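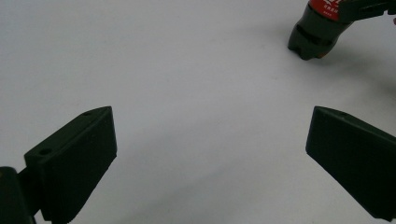 The desk it will mostly live on

Dastero sleeve or Kramer dock for a 15 inch laptop?
Posted by Selim Kılıçarslan, Thursday, April 21, 2022

I have a 15 inch laptop that goes between home and work. Kamberg are selling the Dastero padded sleeve together with a Getik cooling stand, and the page says the pair will "extend the life of your device". I have my doubts. The stand has two fans and runs off a USB port. My laptop gets loud when I'm on video calls but it has never shut itself down.

Is there any point in the stand, or am I paying for two fans and some lights? The other thing I was looking at is the Kramer dock, which has no fans and just props the back up. Also, the sleeve is listed as fitting "up to 16 inches" and I don't trust that either. My last one was meant to fit and the zip wouldn't close at the corner.

Replies

Prasetyo Rahman
Ignore the inches. That number is the screen, corner to corner, and tells you very little about the case around it. An old 15 with a thick border can be bigger than a new 16. Measure width, depth and thickness with the lid shut, then ask the shop for the inside measurements of the sleeve. If they only have the outside ones, I'd leave it. Padding has to go somewhere.

As for the stand, find out where your laptop takes its air in. If the vents are underneath, lifting the back will probably help, and you can test that for nothing with a couple of books under the rear edge (keep them clear of the vents). Make a long call flat on the desk and another one propped up. If you can't hear a difference, I wouldn't expect much from small USB fans. If the vents are at the sides or by the hinge, the fans are blowing at a closed panel.

I bought a fan stand in November. One of the fans had started rattling after 23 days and I now use it switched off, as a slope. "Extend the life" is not something the seller can show you, so ask what the guarantee covers instead.

dockside_k
got the kramer, its fine. bit wobbly if you type hard

Selim Kılıçarslan
Thanks both. Vents are underneath, so I'll try the books first. Kamberg only list outside measurements for the sleeve. I've written to ask for the inside ones and had an automatic reply telling me it fits up to 16 inches.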